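January, a bit after 4, bench by the window

OK, so the sideload problem on the Puveo tablets is mostly sorted, and I'm writing it down before I forget which of the eleven things I tried did the trick.

Where I left off: the Vistiveo package would download fine, get to the end of the progress bar, and then the tablet would say "App not installed" with no reason at all. Same thing from the store client and from the file manager. Sem Desmet thought storage. It wasn't storage (I cleared almost 2,000 MB off the first tablet and got the exact same message, thanks Sem).

What worked, in order:

1. Uninstall the old Vistiveo **for all users**. There's a second profile on these tablets that I'd completely forgotten we set up, and the old copy was still sitting in there with the old signing key.
2. Reboot. I skipped this on the second tablet and had to start over.
3. Settings > Apps > Special access > Install unknown apps, and switch it on for the file manager. I'd had it on for the browser only. Ugh.
4. Copy build 331 over by cable and open it from the file manager.
5. Let it ask for its permissions, say yes to storage and notifications, no to location.

After that it opened first time! The catalog came up, and I could tap into the Bodetti listings and scroll. I left the cached thumbnails at the default limit of 2,000 and it seems happy enough.

I also poked at the zoom view in the catalog, which is still slow to sharpen on the older tablet. Not an install problem, so it goes on the other list.

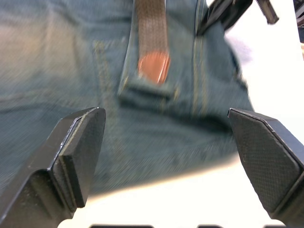 *Jeans, waistband and brown strap. Motion blur.*

Back to installs. Build 107 is the one that's still on the shared drive under "latest", and it is very much not the latest. Yufang Ding renamed the folder for me, but the QR code taped to the cabinet still points at the old path, so anyone scanning it gets a dead link now (better than the wrong build, I guess?). I need to print a new one.

Things I tried that did nothing, so please don't repeat them:

- clearing the store client's cache
- clearing the store client's data (this also signs you out, and the password is the long one)
- turning off the package scanner. I turned it back on afterward, and the install goes through fine with it on.
- renaming the file to something shorter. Worth a shot, I'd read it somewhere

The Xu tablet is a different story. It's on an older OS version and the store client doesn't show up at all, and the update screen claims everything is current. Yufang says there's a manual update file somewhere and she'll dig it out. Until then I'm leaving that one alone, please don't factory reset it, my test logins are on there.

Still to do:

- new QR code for the cabinet
- try the update *over* 331 without uninstalling, once the next build shows up. Same key this time so it ought to go through
- ask Sem if we need that second profile for anything. I'd love to delete it
- charge the second tablet, it was at 9% when I put it back in the drawer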